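Packing Clear Sheet: Report on Our Second Project

Our brief came from Prakel, who sell clear sheet to model makers and picture framers and would like it to arrive without scratches. We were given 600 pounds, a table and most of May. The money went faster than May did.

We began by asking past customers of the Lanport shop what annoyed them. We had 200 replies, and scuffing was the favourite by a distance. Broken corners came second. One person was annoyed by the postman, which we judged to be outside our scope.
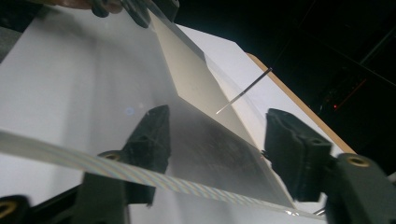
Scuffing is a dull subject until you have to measure it. Our first method was to hold a sheet up to the window and argue. Our second was to look at something plain and white through it, and this worked better — a hazy sheet with smudges on it turns white into a soft grey, and even people who had argued at the window could agree on that. Bending was harder to judge. Thin sheet bends gently and forgives you, so we kept it in the trial alongside the stiffer kind, which doesn't.

Three wrappings were compared: tissue, brown paper and the Rundska sleeve, a soft pouch with a flap. Each wrapped sheet went into a flat box and made the trip to the Calvo depot and back in the boot of a car.
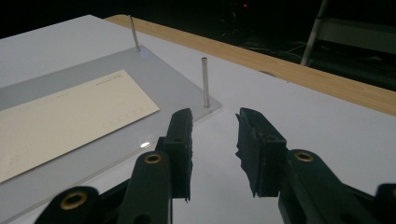 Tissue did badly, mostly at the corners. Brown paper did better than its price suggests, though it left a fine dust that had to be wiped off, and wiping is how scratches get made. The sleeve won, as the expensive one usually does. We would still recommend paper for small orders, with the sheet wiped before wrapping and left alone afterwards.

The report was meant to include a costing for 400 sleeves. The supplier has yet to answer our email.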